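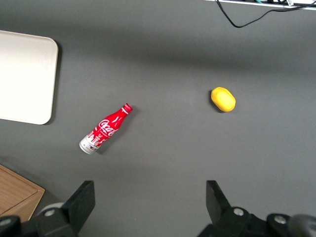 Situvero Two-Arm Bench Cell: Setup and Care FAQ

Situvero maintains the two-arm bench cell at the Stornudcombe workshop on behalf of all teams who book it. The answers on this page apply to the cell as it is currently fitted: two arms, one parallel gripper on each, a camera at each wrist and a fixed camera covering the bench. Questions that are not answered here should be sent to the Situvero service desk.

Starting the cell

Who may start the cell?

Any person who has completed the bench induction and whose name appears on the booking sheet. Visitors may observe from the marked area but may not operate the pendant, the grippers or the emergency stop, except in an emergency, when anyone present should press the stop.

What should I check before switching on?

Walk the full length of the bench first. Look for tools left under the arms, cables lying across the working area and any object resting against an arm base. Confirm that the emergency stop turns and releases freely. Only then switch on at the wall, followed by the controller, and wait for both arms to report ready on the screen.

One arm is ready and the other is not. May I carry on with one?

No. The two arms share a workspace, and the collision settings assume that both are reporting their position. Switch off, wait two minutes and start again. If the second attempt fails, leave the cell off and report the fault.

How long should the cell warm up?

Allow 13 minutes with both arms running the slow exercise program at an empty bench. Calibration carried out before the warm-up is finished will not be accepted in the log.

Laying out the bench

Which items belong to the standard layout?

The layout known as Aquino uses ordinary household goods together with a tray and a small wooden cabinet with drawers. Packaging is chosen for its variety of shape: a contoured bottle, an upright carton, something small and rounded. The goods stay with the cell and should not be replaced by similar items from home, as small differences in width affect the grip settings.

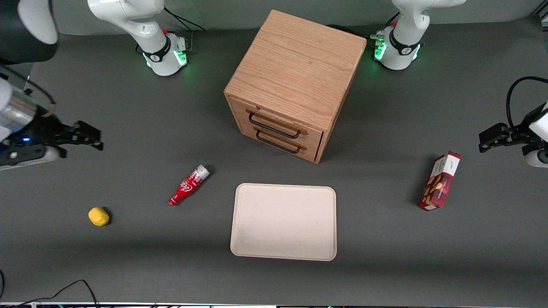

Bench laid out between the two arms, with the cabinet at the back and the tray in front of it.

Do the items have to be placed in exact positions?

The cabinet and the tray do. The remaining items may be placed anywhere that both arms can reach without crossing, and their positions should be varied between runs. Bottles may be laid on their side or stood up. Cartons may stand on end or lie flat. Please record the arrangement in the run sheet using the short codes printed inside its cover.

How much clearance do the drawers need?

Keep 300 mm of bare bench in front of the cabinet whenever a drawer task is planned. A drawer that meets an obstacle while an arm is pulling on it will trip the force limit, and repeated trips loosen the handle screws. If a handle has play in it, tighten it by hand and make a note; do not use a powered driver on the cabinet.

May I move the cables at the edge of the bench?

You may ease a slack cable back towards the edge if it has crept forward. You may not unplug, shorten or tie it. Each arm needs free cable through its whole range, and a tie that looks harmless in the home position can pull a connector out at full stretch. Before any run that uses a new program, move each arm through its range at low speed and watch the cable as it goes — not the gripper.

Grippers and wrist cameras

How often are the gripper fingers inspected?

At the start of every booking. Look at the inner faces for nicks, residue and flattened edges, then open and close the fingers with nothing between them. Travel should be smooth and both fingers should meet along their full length. Residue from labels is the most common finding and can be removed with a cloth dampened with the Vimell cleaner kept in the bench drawer. Do not spray the cleaner directly at the gripper.

The bolts on the gripper look loose. Should I tighten them?

Check them first with the torque driver supplied with the cell, set to the value on the card in its case. If a bolt turns before the driver clicks, bring it to the set value and record which one it was. If the same bolt is found loose at two bookings in a row, the gripper is taken out of service until a technician has inspected the threads.

Part of the gripper shows in the wrist camera view. Is this a fault?

No. Both fingers should be visible along the lower part of the view, one on each side, and the space between them should be open. Operators rely on this when lining up a grasp. It is a fault if one finger sits noticeably higher than the other, or if the bench appears at a different slope from the reference print held with the log. Either sign suggests that the camera bracket has shifted.

How do I confirm the camera alignment?

Carry out these steps in order, one arm at a time.

1. Move the arm to the stored viewing position and wait for it to settle.

2. Place the shortbread carton flat on the bench, within view and ahead of the open fingers. 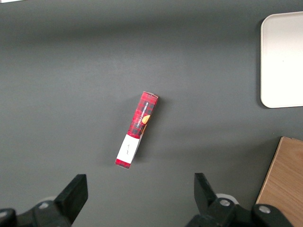 3. Compare the view with the reference print. The lettering on the carton should be sharp enough to read, and both fingers should match the outline on the print.

4. Lower the arm at the slowest speed until the fingers are on either side of the carton. Stop there and check that the gap is even.

5. If the gap is uneven, raise the arm, run the camera calibration and repeat from the first step. Allow 14 minutes for each calibration.

Cleaning and lighting

What may be used on the bench surface?

A dry microfibre cloth for dust, and a cloth with plain water for marks. Polish and wax must never be used. The matte grey finish keeps reflections out of the camera views, and a shiny patch cannot easily be put right.

May I change the lighting?

The overhead lights should remain on the setting marked on the wall switch, and the blinds should stay closed during a run. A lamp brought in from elsewhere will alter the colour balance of all cameras. Teams who need different lighting should ask the service desk when booking.

Faults and repairs

An arm stopped in the middle of a movement. What should I do?

Press the emergency stop, even though the arm is no longer moving. Read the message on the controller and copy it word for word into the log. If an item is held in the gripper, support it from below before releasing the fingers. Do not push an arm by hand unless the controller shows that the brakes have been released.

Which repairs may users carry out?

Users may replace finger pads and tighten gripper bolts as described on this page. All work on joints, collars, base connectors and the controller cabinet is reserved for Situvero technicians.

When is the cell closed for servicing?

The cell is closed every Sunday, and for one full week in January. Bookings cannot be made for these times.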